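Dec 13, 2018

**Hundadcombe Reading Room – winter progress report to the Dawber Fund**

Dear Hường Khổng,

Thank you again for your patience while we got the fall figures together, and for the kind note that came with the second payment. It was pinned up by the kettle within the hour!

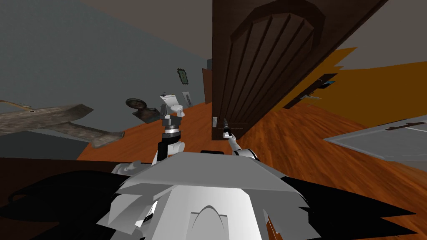
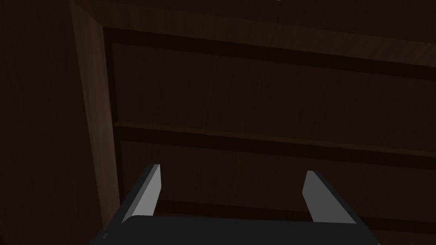 We now have 164 members, and 32 of them come to the evening reading circle, where we are slowly getting through a very long family saga that half the group loves and the other half comes to argue with. Your grant has bought around 500 large-print books so far – mostly mysteries, as requested, plus a shelf of poetry that Recep Güneş talked us into.

The home delivery route to Mullard Lane is running a little behind. We had hoped to start in December, but the insurance papers came back with the wrong address and had to go off again.

**Still to do**

- Finish labeling the poetry
- Order the two reading lamps from Indavora
- Print the new route list

We have not touched the money set aside for lamps, and would like to carry it into next year if that suits you.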